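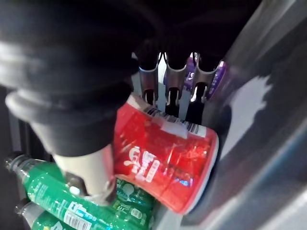
3.2 Drinks and packets on the same shelf

Figure 2. A red drink can beside green plastic bottles, with metal dispenser brackets and purple packages behind.

The second part of our study looks at how goods of different shape are kept together in small self-service shops. In the first part (Section 3.1) we considered only shelves with one type of product. Such shelves are easy to keep in order, but they are not common in the shops we visited in Dorneck, where the space is narrow and the owner wants to offer many things in a small area.

Figure 2 gives a typical case of mixed goods. The can is tilted, the green bottles are lying down, and the purple packages are near the grey brackets. For a customer the colours help very much. A red can is found quickly beside green bottles, even when the lettering is not turned to the front. In our interviews, several shop owners told us that they choose neighbouring products by colour first and by price only after this.

The position of the can is of more interest for the present section. We use the word "resting" for any item which does not stand on its base. A resting can has two disadvantages. Its label may be turned to the side or to the back, so that the customer must take it in the hand to read it, and it may roll when the item next to it is removed. The second problem was mentioned by the owner of the Nesora shop, who lays a thin strip of rubber under the first row of drinks – a simple measure which we later saw in other places also.

Bottles behave in a different way. When they lie side by side, each one holds its neighbour, and the group stays quiet as long as the outer bottle has some support. If the outer bottle is sold, the others spread. Hutapea and Nimri discussed this effect for glass bottles in cellars, and we believe their explanation is valid for plastic bottles too, although the lower weight makes the movement smaller.

The metal brackets belong to another way of storing. A U-shaped channel keeps packages in one line and gives each product a fixed place. The owners like this for packets, which fall over easily. For cans the opinions were divided. Haddad prefers channels for all goods below a certain width, while Öztürkmen argues that a channel makes refilling slow and that staff then put the remaining goods in front of it.

We found this last remark useful. On Wednesday afternoons, when the deliveries came, the area in front of the channels was often used as a second shelf. We therefore treat this area as a storage place of its own in Section 4, and we give it the name "front zone".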